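4. Color names and repainting: what the survey can and cannot show

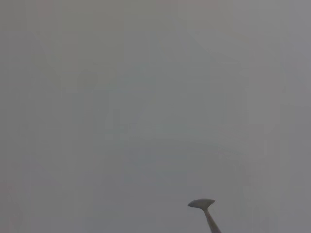
Figure 4. A muted, slightly cool gray.

Do people who pick a paint by its name end up happier with the wall? Our data give no good grounds for thinking so, and the earlier claims that they do rest on weak questions.

The idea has been in the trade press for years. A gray sold under a pleasant name is said to be liked more than the same gray sold under a number, and the liking is said to last after the paint is on the wall. The first part may well be true. People asked to rate a color card in a store will often rate the name along with the color. The second part is a much bigger claim, and we could find very little behind it. Most of the studies we read stopped at the counter. Two went as far as the home, but both asked buyers whether they were pleased with their choice within days of finishing the job, when few people want to admit that a weekend of work was wasted.

We sent our form to 1,475 households in Nustarcombe and Fatton that had bought interior paint from the Tannous stores. Usable replies came back from 341 of them. That is a low return, and we do not think it can be waved away. People who dislike a room may be eager to complain about it, or they may have repainted and lost interest in the whole matter. We have no means of telling which effect is larger, and weighting the replies by age of home, as one reader of an early draft suggested, would only hide the problem.

The form asked whether the buyer remembered the name of the paint, whether the name had mattered in choosing it, and whether the room had been painted again. The Drakilus color range was used because each shade in it is sold under both a name and a plain code, depending on the store. This looked like a gift to us at first. It is less of one than it seems, as stores do not assign labels by chance. The larger branches mostly carry the named cards, and the larger branches also have better lighting and staff who will mix a sample pot on request. A buyer who tries a sample at home before paying for four gallons is likely to be happier for reasons that have little to do with wording.

Gray shades gave us the most trouble. Buyers used the words "warm" and "cool" freely, but often in opposite ways for the same code. Several who had chosen a gray for its name could no longer recall the name, and wrote in one that belongs to a different shade or to no shade in the range at all. If the name is supposed to keep working on people long after the purchase, this is awkward. It might be argued that a forgotten name can still leave a good feeling behind it. Perhaps so, but a claim of that kind can survive almost any result, and we see no way to test it with a mailed form.

We also asked buyers to rate their walls on a scale from 1 to 50. In hindsight the scale was too fine. Replies bunched at the round numbers, and the gap between named and coded paints was smaller than the gap produced by rounding alone. We report no average for this item and would ask others not to work one out from the tables.

Room type was a further difficulty. Hallways and spare rooms are repainted rarely whatever anyone thinks of them, while kitchens are redone when cabinets are changed. Counting a repaint as a sign of regret, as the trade studies do - and as we did in our own first plan - mixes up taste, wear and building work. Our form had one line for the reason, and most people left it blank.

The safest reading is a narrow one. Names may help sell a can of paint. Whether they do anything for the person living with the wall remains open, and the replies we hold are not strong enough to settle it. Section 5 turns to the sample pots, where the records are better kept.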